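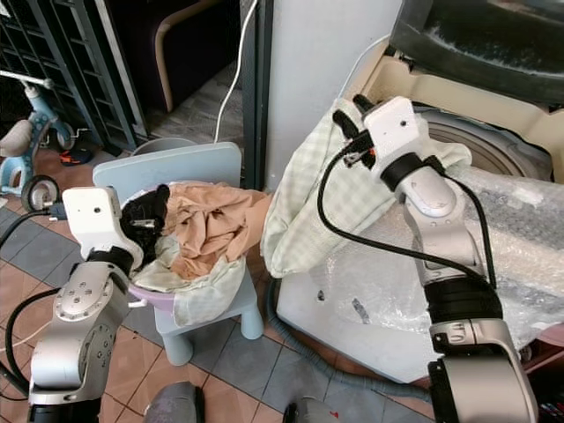

Does a laundry cell need its grippers recalibrated every day? Once every 24 hours of powered time was enough for ours, and most of the faults we blamed on calibration came from cables and finger pads.

September
By Erlinda Espiritu and Melur Halim

4.2 Upkeep of the two-arm cell

Figure 3. The Tronesgate cell at work: left gripper on a garment in the basin, right gripper on a checkered cloth in front of the open drum.

The supplier's manual for the Himex arms asks for a full calibration at the start of each shift. We followed it for the first part of the study and could find little to show for the time spent. Over 307 cycles the stored wrist offsets never moved by more than 2 mm, and an error that small is lost in the folds of a heaped garment. We would not carry this result over to rigid parts, where 2 mm can spoil a grasp.

The cables are another matter. On both arms a black cable runs outside the wrist (Figure 3), and the slack in that loop has to be set by hand. Too little and the wrist stalls near the end of its turn; too much and the loop can catch on cloth. The log records these stalls as "joint limit," a label we no longer trust. Espiritu re-dressed both cables with the arms stretched toward the drum, then repeated the check with them folded back. The manual describes only the second position.

Finger pads were changed when they looked worn, a poor rule, and we have no better one to offer. Majimbun, who make the pads, rate them by number of closures. Our first set reached 1818 closures before a slip was logged, but one set proves nothing, and the slip was on a thin cloth that had given trouble before. Pads should be wiped before the grip test, or the test mostly measures lint.

Basin height was fixed by the seat it rested on. We marked the chair's place on the floor tiles and checked it before each run. Earlier work with the Fluletti planner claims that such marks are unnecessary if the head camera is used to find the basin. In our hands the planner found the basin and still sent the fingers into its rim when the chair had been nudged. Whether the planner or our hand-eye offset was at fault remains open, and the logs we kept are too coarse to settle it.

Contact: Melur Halim, Tronesgate cell group | Copyright the authors | Back to top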